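**Plorncombe** is a gripper comparison run in simulation, maintained by Esix. It scores end effectors on a single white arm working over a fixed table layout. Each gripper gets 100 attempts per task, across 3 tasks.

## Reception

The published ranking puts the Jikov gripper ahead of the Sampaio. Critics doubt the gap means much, as contact friction was tuned on the Jikov alone.
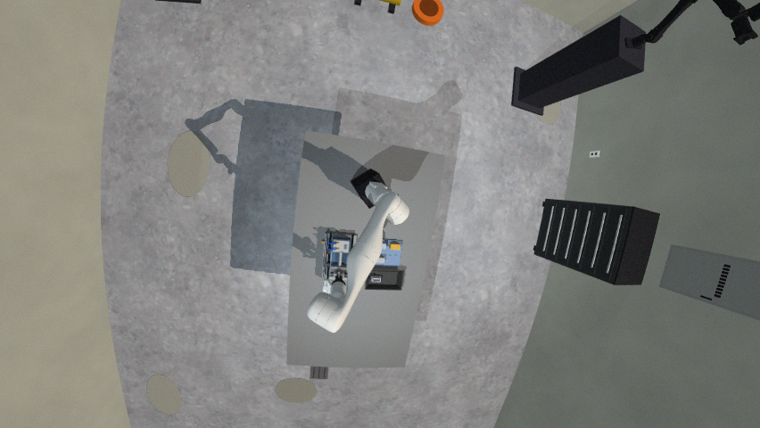
No trials on hardware have been released, and the controller settings remain private. A rerun planned for September has no stated protocol.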